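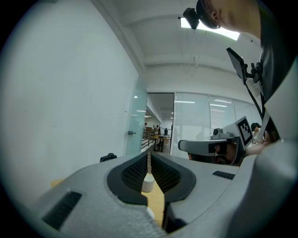
Estamos haciendo el proyecto de fin de curso en el taller de robótica Huaranga y se nos pierde la trayectoria de las pinzas de mano en una de las dos salas donde grabamos. La tarea es sencilla: coger un vaso, moverlo a otro punto de la mesa y soltarlo. En el aula vieja sale bien casi siempre. En la sala nueva, el software que usamos para reconstruir el movimiento (Flakance) da saltos de varios centímetros, a veces a mitad del agarre. La sala tiene una pared blanca casi lisa a un lado y una mampara de cristal con persianas al otro, y en el cristal se reflejan los paneles de luz del techo como tiras brillantes. Además, con el ojo de pez entra de todo: la gente que hay al otro lado de la puerta, el compañero que lleva la cámara en la cabeza y la otra pinza con su marcador cuadrado.

De momento tenemos 1.333 demostraciones grabadas entre las dos salas. Flakance nos acepta 755 y del resto no nos fiamos. Hemos hecho lo siguiente:

Recalibrar la cámara con el tablero. El error de calibración es bajo.
Bajar la exposición. Mejoró un poco y luego empezó a salir ruido.
Cambiar la mesa de sitio, metro y medio más o menos.
Grabar más despacio. Ayuda, pero las demostraciones quedan raras y el profesor no las quiere así.

Lo que querría saber es si el problema son los reflejos, la pared o las dos cosas, y si hay alguna forma de aprovechar lo que ya está grabado. La entrega es en junio y repetirlo todo nos vendría muy mal. No podemos pintar ni taladrar nada, la sala nos la prestan.
Publicado por taller_hng, Jan 26, 2025

mecatronica_sur
Las dos cosas, pero por motivos distintos. La pared blanca no da puntos que seguir, así que el sistema se agarra a lo que encuentra en el resto de la imagen. Y lo que encuentra es el borde de los reflejos, que tiene mucho contraste y se desplaza cuando mueves la pinza. Para el algoritmo esos puntos parecen fijos y no lo son.

Nosotros tuvimos lo mismo en el club Vovwood preparando la competición del año pasado. Lo que hicimos, en este orden:

1. Colgar en la pared telas o láminas con dibujo irregular, sujetas con cinta de pintor. No uses un patrón repetido, se confunden unos puntos con otros. Con papel de periódico pegado en cartulinas ya se nota.
2. Bajar del todo las persianas y, si aun así brilla el cristal, poner papel mate por vuestro lado hasta la altura que alcance la cámara.
3. Hacer un mapa de la sala antes de cada sesión, un recorrido lento de un minuto sin coger nada, y localizar después las demostraciones contra ese mapa.
4. Enmascarar los dedos y la carcasa de la pinza. Como van fijos a la cámara, si no los tapas meten puntos que no se mueven nunca. Las almohadillas negras tienen esa malla fina y de ahí salen puntos aunque parezca que no.

El cuarto es el que más gente se salta. Mira si tu máscara cubre también la parte curva de la carcasa a la derecha, que ocupa bastante.

Sobre lo ya grabado: vuelve a procesarlo con la máscara bien hecha antes de borrar nada. De nuestra tanda mala, que eran 1.096 demostraciones, recuperamos 608. Las otras no tuvieron arreglo.

lijadora22
Cambiad de sala y listo. En la que funciona ya sabéis que funciona.

pasante_electronica
Lo de cambiar de sala no siempre se puede, y si todas las demostraciones son del mismo sitio luego el modelo solo va bien ahí.

Añado dos cosas a la respuesta larga. Una, el marcador de la segunda pinza: si lo usáis para saber la posición de una respecto a la otra, comprobad que el número no coincide con ninguno de los que tengáis pegados en la mesa. A nosotros nos pasó y los saltos eran idénticos a los que cuentas. Dos, la gente que pasa por detrás. Un par de personas lejos no importan mucho, pero el que está al lado con la cámara puesta ocupa un trozo grande de la imagen y se mueve. Que se quede quieto o que se ponga más atrás.

Para las láminas, en Gudwood venden restos de tablero fino con veta marcada y se pueden apoyar en la pared sin pegar nada.

taller_hng
Gracias. La máscara solo cubría los dedos, la carcasa no estaba. La he ampliado y he dejado procesando el lote de la sala nueva esta noche. Mañana miro también los números de los marcadores.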